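Print this page | E-mail this page

How Old Is That House? Ask a Tree!

By Jummai Olatunji

Some old houses have a date carved over the front door, and that seems very helpful. But be careful! People sometimes carved the date when they got married, or when they bought the house, or when they put in a new door. The walls might be much older than the number. So how do you find out when a house was really built?

If the house has big wooden beams in it, you can ask the wood. Every beam was once part of a living tree, and trees keep a sort of diary.

Print | E-mail

A diary made of rings

Have you ever looked at the top of a tree stump? You'll have seen circles, one inside another, all the way out to the bark. In places with warm summers and cold winters, a tree like an oak usually grows one new ring each year. In spring it grows quickly. Later in the summer it slows down, and in winter it has a rest. Then spring comes round and it starts again, and you can see the join between one year and the next as a line.

In a good year with plenty of rain, the ring is often wide. In a dry year it can be very thin. So if you read the rings from the middle to the outside you might get wide, wide, thin, wide, thin, thin, thin, wide. Oaks growing in the same part of the country had much the same weather, so their rings make much the same pattern. It's a bit like a bar code, and it stays in the wood even after the tree has been cut down and turned into part of a roof.

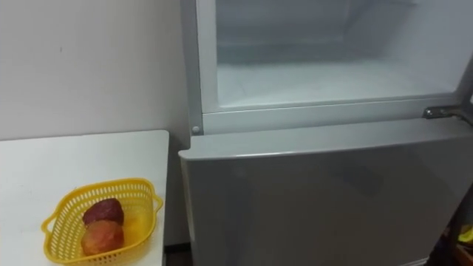
Fridge with the freezer open, and fruit in a basket on the table.

Matching the patterns

Now for the really clever part. Start with a tree that was cut down this year. You know the date of its last ring, so you can count backwards and put a date on every ring it has. Next, find a beam from a barn whose tree was growing when your first tree was young. The rings near the outside of the barn beam will match the rings near the middle of your tree. Slide the two patterns along until they fit — and now you can date the barn as well! Then you look for something older still, and carry on. By joining lots of pieces of wood together like this, people have made ring calendars that go back thousands of years.

The proper name for it is dendrochronology (say it "den-dro-kron-OL-o-jee"). It comes from Greek words for "tree" and "time".

Dating the house at Kerkov

Adesuwa Nwosu dates old timber, and last August she went to look at Menon House in Kerkov. Everyone in the village had a different idea about how old it was. She climbed into the roof with a torch and a special hollow drill. The drill takes out a thin stick of wood called a core, and afterwards the hole is filled with a little wooden plug. She took five cores from different beams. You need more than one, as builders loved to reuse old wood, and a single beam might have come from another house altogether!

Back in her workroom she sanded each core until it was beautifully smooth, then measured the rings under a microscope. She likes a core to have more than 50 rings. A short pattern could match the calendar in several places by luck, just as a few notes could come from lots of different tunes. Her best core had 138, and she was delighted.

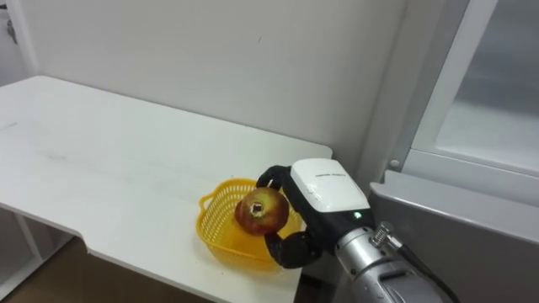
A red apple above a yellow basket.

Why bark matters

A core is most exciting when it goes right out to the bark. The ring just under the bark is the last one the tree ever grew, so it tells you when the tree was felled. Sometimes you can even tell the season. If the carpenter trimmed off the outside of the beam, some rings are missing, and then you can only work out a range of years.

Carpenters often used oak soon after it was cut, while it was still "green". Green oak is much easier to saw and shape than dry oak, which gets terribly hard. So the year the tree came down is usually quite close to the year the roof went up.

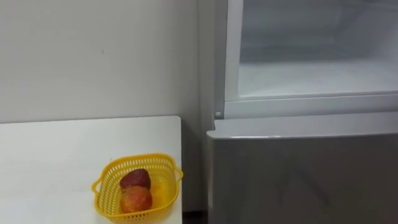 Three of the Menon House beams had been felled in the same winter. The other two were older, and they had empty slots cut in them that didn't join up with anything. Those slots are called mortices, and they were made to hold the end of another piece of wood. Adesuwa thinks both beams came from a building that stood somewhere else first. Where was it? She's still looking!

Words to know

Beam: a long, strong piece of wood that helps hold up a floor or roof.
Core: a thin stick of wood taken out with a hollow drill.
Felled: cut down.
Mortice: a slot cut in wood so that another piece can fit into it.

Try it yourself

Find a tree stump in a park or wood, and ask a grown-up to come with you. Lay a strip of paper from the middle of the stump to the bark and make a pencil mark at every ring line. Now look for the thinnest gaps. Can you find the year you were born? You'll need to know when the tree was cut down, so see if someone who looks after the park can tell you.

Print this page | E-mail this page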